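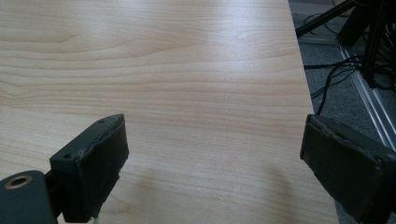
About us, and what happens on open day

Hi! I'm Taha Abdel Rahman and I run Salell, which is a grand name for a workshop with carpet on the floor and more cable than I'd like to admit to. We teach grippers to handle ordinary household stuff. Cups, socks, lids, the bag clip you can never find. Most of our day goes into picking things up, putting them down and doing it again, and one Saturday in June we open the doors and let everybody else have a go.

How we got going

I used to fix packing machines at a bakery supplier called Vorkent (lovely people, terrible parking). Those machines were great at one thing each. Move the box over an inch and you were on the phone to me. I got curious about teaching a machine by showing it, so I started building hand-held grippers in the evenings, and after a while the evenings took over. The early ones were awful. One of them pinched me so badly that I still shake hands a little carefully.

What you'll do if you visit

We start at 10 in the morning with coffee and a short talk, and I do mean short, because my daughter holds up a sign when I go over. Then you get a gripper in your hand. Squeeze and the two fingers close, let go and they open. Everybody thinks it'll be easy and then spends five minutes chasing a grape! Kids are usually better at it than their parents. My guess is they don't mind looking silly.

After that we show you how a recording gets cleaned up and turned into practice material. Last time we finished the day with 677 recordings from visitors, a personal best for us, and plenty of them were usable. The grape ones, not so much.

About those fingers

People ask about the pads all the time. They take a beating. The faces scuff, the top edges get ragged and start to lift, and I tend to leave them on longer than I should. A worn pad still grips most things fine, and I like a tool that looks used. When one really gives up I swap it out at the bench, and if you catch me at the right moment I'll let you do the screws.

Who we work with

El Idrissi, the kitchen shop two doors down, lends us dishes and has been very gracious about the ones that didn't come back. We also do a school program called Mumeo, where a class comes in for the afternoon and plans its own task from scratch. The last group picked folding a napkin into a swan. We got as far as a sort of duck.

Coming along

Open day is free and you don't need to know a thing about robots. Wear closed shoes and please watch your step near the stands. Groups of more than 13 should write to us first so we can split you up between tables. If you can't make the Saturday, drop us a line anyway, we're usually in and there's usually coffee on.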